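Picking plates out of a sink: 2 grippers, 3 camera spots, one arm
Speaker notes, April, afternoon session

OPEN

Mic check. Water. Say name slowly this time.

Thank Sivaprasad Reddy for the sim build and Pui-shan Kong for running everything overnight. Do it now, forgot last time.

What the talk is: we had to choose a gripper and a camera position before ordering anything. Did it in simulation first, kitchen setup. Going to show what we compared, what we'd buy, what we still don't trust.

Don't do the history of grasping. Skip. People have had lunch.

WHAT WE COMPARED

Arm stays the same all the way through. Say this twice, someone always asks.

Grippers:
- Buvent, two flat fingers, narrow pads. Old standby.
- Naltach, wider, curved fingertips. Heavier at the wrist.

Cameras:
- high, looking steeply down
- front, lower, sees the cabinet too
- wrist

Controllers: position only, and the compliant one Jamshid Ebrahimi wrote. Compliant one gets its own part, don't wander into it here.

247 runs in total. 80 with each camera, the left over ones were shakeouts and are not scored. Put that on the slide, Yu-ting got asked about it last time and had to do the subtraction on stage.

Scored as: plate lifted clear of the rim and held. Pushing it up the wall of the basin doesnt count. Was a fight over that, keep it short.

WHY THE SINK

Flat plate on a flat floor. Nothing under the rim to get a finger into. Walls slope in, so the wrist has to come down steep or it hits.

Faucet in the way as well. Tall curved one, eats up the space right where you want the elbow to swing. We left it in. Taking it out made the numbers prettier and told us nothing about a kitchen.

CAMERA VIEWS

Leave these up a while, let people look before talking.
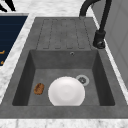

Cabinet in view in the next one:

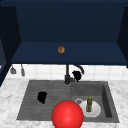

WHAT THE CAMERAS GOT US

High camera: best for finding the plate center. White on dark gray, easy. Depth of the rim is poor, from up there a plate is a circle and the height is a guess. Most of the misses were the fingers closing just over the rim.

Also the front wall of the basin hides the near edge of the plate when it sits close to you. If the grasp planner likes that edge, bad day. We made it prefer the far edge, helped a lot. Trouble with the far edge is the drain, fingertip catches on it. More with the Buvent, thin pads.

Front camera: worse on the plate, much better for anything tall. If there's a bottle in the basin you know how tall it is before you come down. Also sees the shelf, so one camera covers pick and put away. That's a big deal if you only get to mount one.

Wrist: lovely for the last bit of the approach. Useless from far. Blind once the Naltach is nearly closed, the fingertips fill the view. Su-chen Wu has a tilted bracket drawn for this, ask her at the break, not tested so don't promise.

If pushed for a pick: high plus wrist. If only one, front. Yes I know the scores say high. The scores are for plates only.

GRIPPERS

Buvent
+ gets between plate and wall, this is most of the job
+ light, arm settles fast
- plate rotates in the grip when it's held by one edge
- pads slide on anything glossy

Naltach
+ once it has the plate it keeps it
+ small lumpy things much better, sponge sized
- needs space on both sides. Plate against the wall, forget it
- heavier, controller has to be retuned, lost most of a morning to this

Small brown item was the suprise. Expected it to be the easy one. Buvent squeezed it out sideways over and over near the left wall. Friction settings in sim are soft there, so take it with salt. Say that before somebody in the front row does.

CONTROLLERS

Position only: fine in free air. On contact with the basin floor it pushes as hard as it can and the plate skates off toward the drain.

Compliant: touch the floor, slide until you feel the rim, close, lift. Slower. Less dramatic. I'd take the compliant controller with the worse gripper over the other way around. Main point of the talk, PAUSE HERE.

Tuning notes if there's time:
- stiffness down in z only, leave x and y
- low lift speed till clear of the rim
- retune after every gripper swap, no copying values over

WHAT WE DON'T KNOW

No water in the sim. No soap. Wet plates are the whole reason people own a sink.

Cutlery not done. Stacked plates not done, Pui-shan has a scene half built.

Real bench goes up at Heywood, same arm, Buvent first. Naltach after if the loan gets extended. Flalonholm want to see the high camera results again on a light colored sink, fair request, white on white will be ugly.

QUESTIONS LIKELY

Why not suction? Wanted the same tool to do the sponge sized stuff. Open to it.

Did you train per camera? Yes. Same training budget each.

Will you share the scenes? Sivaprasad is cleaning them up. Don't give a date.

If over time, cut tuning notes and go straight to what we don't know.

Give back clicker.

Related talks
Mounting a wrist camera without losing reach (Su-chen Wu)
Soft in z: notes on compliant lifting (Jamshid Ebrahimi)
Building kitchen scenes that load fast (Sivaprasad Reddy)
Scoring a grasp, and arguing over it (Yu-ting Wu)

Contact the session organizers | Copyright Heywood Manipulation Group | Back to top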